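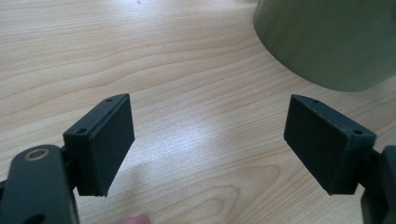 From the Home & Repair Desk, Dustesdale Quarterly

The table that would not come clean

Tincuța Nedelcu bought her kitchen table at an estate sale in June and spent the rest of the summer trying to get a ring out of it. The ring was the size of a coffee mug and dark at one edge. She tried mayonnaise, then toothpaste, then a warm iron over a dish towel. The mayonnaise left a greasy spot. The toothpaste took the shine off. The iron did nothing she could see.

By the time she called Kornél Szénási she had a dull patch the size of a dinner plate with the ring still in the middle of it.

Szénási has refinished furniture in Dustesdale for most of his working life, in a shop behind the old Rácz bakery. Calls like hers are the bulk of his business. People live with a scratched table for years, he told me, and then one weekend they decide to fix it with something from the refrigerator.

He starts by finding out what is on the wood. A drop of denatured alcohol in a hidden spot will soften shellac. Lacquer thinner will soften lacquer. If neither one does anything, the finish is probably a varnish or a polyurethane, and a mark that looks like it is in the wood may only be in the coating. White rings are usually moisture trapped in the finish. Dark ones have often gone through to the wood, and those are harder.

Nedelcu's was dark. The table was oak, which has a lot of tannin in it, and tannin turns black when it meets iron and water. Someone had probably left a wet can or a plant stand on it long before she owned it.

The usual treatment is oxalic acid, sold in hardware stores as wood bleach. Szénási strips the old finish first, over the whole top, so the color stays even when he is done. He wears gloves, goggles and a dust mask while he mixes the crystals. He brushes the solution on from edge to edge, lets it dry, and rinses it several times. On this table it took 2 rounds. Then he sanded lightly with the grain and stopped.

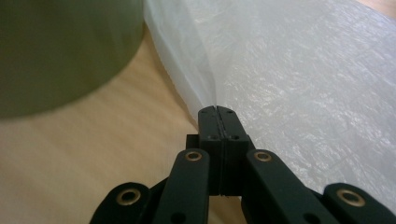

Stopping is the part customers argue with. They want to know why he doesn't keep sanding until the last shadow is gone. On solid wood he could, though he would end up with a dip that catches the light. On veneer he would go straight through. He keeps a ruined tabletop by the door for these conversations, a walnut veneer with a pale hole in it where the owner had used a belt sander.

For a kitchen he likes a wiping varnish, thinned, in several coats. He has used one called Grasico for years and complains about the price every time he opens a can. Before that he used Drakeo, until the local store quit carrying it. He puts each coat on with a folded cotton rag and leaves it overnight. The used rags get spread flat outdoors to dry, never balled up, since oily rags can heat up on their own and start a fire.

The job cost Nedelcu $90 more than she had paid for the table. She says she would have spent less if she had called him before the toothpaste, and he agrees with her.

There is still a faint gray curve in the top if you know where to look. She eats breakfast at that end. She also bought a set of 8 cork coasters, and her sons use them when she is in the room.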